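4.3 Running a comparison session

Read section 4.2 first. If you have skipped it, the robot will find out before you do.

A session compares two ways of choosing a grasp: the Totska method, which scores every candidate and takes the best, and the plain baseline, which takes the first one that will not hit a wall. Each session is 18 trials per method, run in mixed order.

1. Start the controller and wait for the Fledine panel to say READY. It says ALMOST READY for some time. Wait for the other one.

2. Load the trial list. Do not write your own. Rigoberto Zamudio once did, and it took Lies Koster a whole Tuesday to work out why the baseline was winning.

3. Put the bars in the front half of the bin by tipping them from the tray. Do not arrange them. People who say they are not arranging them are usually arranging them.

4. Press START and step back behind the line.

5. After each trial, mark the sheet with one of these:
S – bar lifted and held for 4 seconds
D – bar lifted, then dropped
M – missed altogether
Write "nearly" in the notes column if you must. It scores as M.

CAUTION: Keep hands out of the bin while the gripper light is on. The stop button is quick, but you are quicker at reaching for things than you think.

NOTE: Bars lying close together or against the divider are part of the test. Leave them. The full set of 194 trials from the first round showed most of the gap between the two methods in just these layouts, and hardly any when a bar lay out on its own.

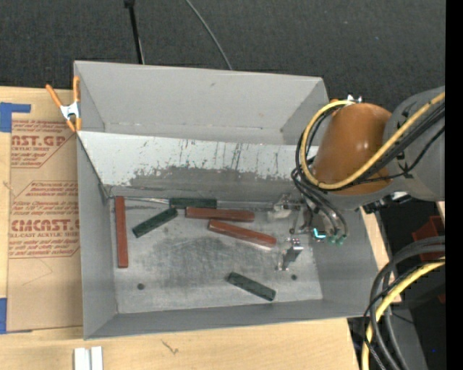
6. If the arm stops over a bar and does nothing for 14 seconds, the scorer has run out of ideas. Press SKIP and mark M. Do not nudge the bar to help. Mireille Tarawneh reads the logs and can tell.

7. When the list is finished, send the arm home, then save. Saving first works too, but the file will be called "untitled" and will join the others.

Paper sheets go in the Fandow folder. For bent fingers, see 4.5.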